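Laundry stain tips that don't deserve their reputation

Posted 5 Mar 2021

Every few months somebody shares a list of 100 stain hacks and my inbox fills up with people asking whether number 43 really works. Usually it doesn't. I've been testing these things at home in Conddale for long enough to have ruined a fair few tea towels, and most of the advice going around is either harmless theatre or a good way to set the stain for life.

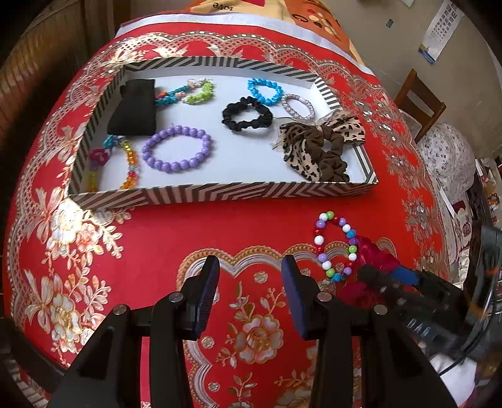
Tablecloths are where the bad advice does the most damage. They get gravy, red wine, candle wax and beetroot, often in one sitting, and people panic and reach for whatever they half remember reading.

White wine on red wine

I don't know who started this one. You are pouring a drink on a drink. It dilutes the stain a bit, as would any liquid, and then you have a bigger wet patch with sugar in it. Blot with a dry cloth, pour on cold tap water, blot again. Soda water is no better than tap water as far as I can tell, and I've tried them on two halves of the same napkin.

Salt

Salt soaks up some liquid if you get it on fast. So does a paper towel. What salt also does is grind into the weave when you brush it off, and on a dark or strongly coloured cloth I'd be wary of leaving it on overnight like some of these lists tell you to.

Vinegar to "lock in" colour

No. Vinegar has its uses with some wool and silk dyes while they're being dyed. It will not stop a finished cotton cloth from bleeding if the dye was badly fixed at the factory. Test a patterned cloth before its first wash: wet a corner of the hem, press it hard against a white hanky and look at the hanky. If there's colour on it, wash that cloth cold and on its own, and keep doing so until a test comes up clean. Some never do.

Vinegar and bicarb together

Lots of fizz. Mixed in a jug they mostly cancel each other out and you're left with slightly salty water. Use bicarb for smells, vinegar for the scale in your kettle, and keep them in separate cupboards if you can't resist.

Hairspray on biro

This used to work when hairspray was mainly alcohol. Plenty of cans now have much less in them, and all of them leave a sticky film you then have to wash out. Buy a bottle of methylated spirits from the hardware shop and dab with a cotton bud, after trying it somewhere hidden. Keep it away from acetate and from anything with a flame – candles included.

Brown paper and an iron for wax

I'll grudgingly allow this one. Scrape off what you can once the wax is hard, then use a warm iron with no steam and move to clean paper often. Coloured wax will leave its dye behind, though, and the lists never mention that part. An oxygen soaker is your best bet for what's left, if the care label allows it.

Dish soap on grease

Fine, and boring, so it rarely makes the lists. A small squirt, rubbed in with your fingers, left for a few minutes before the wash. Don't tumble dry until you've checked the mark in daylight. Heat sets grease, and a wet cloth hides it well.

The "miracle" soaking sachets

A reader asked about the Pono sachets. I put one in a bucket with a curry-stained placemat and plain laundry powder in another bucket with its twin. After a night's soak I couldn't tell which was which. I hung both on the line and the sun took out most of the yellow.

Next up is silver polish and the foil trick, which I suspect I'm going to be rude about.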